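Getting candle wax out of a tablecloth

Quick one, did this again Sunday after dinner at Sarkdale. Works on cotton and most blends. Not vinyl, it'll melt.

You need: ice, a dull knife, brown paper bags, an iron, dish soap.

1. Ice on the wax, 7 minutes. Dont rub.
2. Scrape with the dull knife. Go easy near seams.
3. Paper under, paper over. Iron on low, no steam. Swap the paper when it goes greasy – keep going till it comes up clean.
4. Colored wax leaves a stain. Dish soap, work it in with your fingers, leave for 40 minutes.
5. Wash as the label says. Check before it goes in the dryer, heat sets whatever is left.
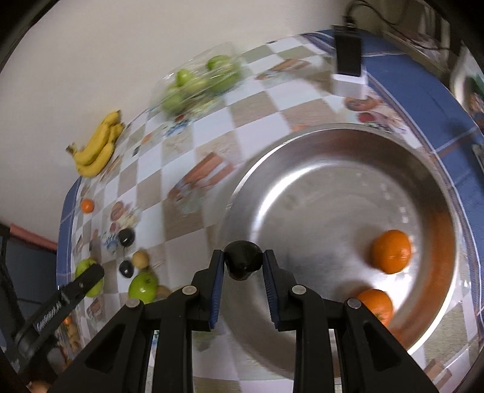

Test the soap on a hidden spot first, underside of the hem is best. Dark dye can run into teh light parts. Something like beige and white checks with a dark blue edge, I'd dab the blue and press a white rag on it. Color on the rag – cold water only, and wash it alone.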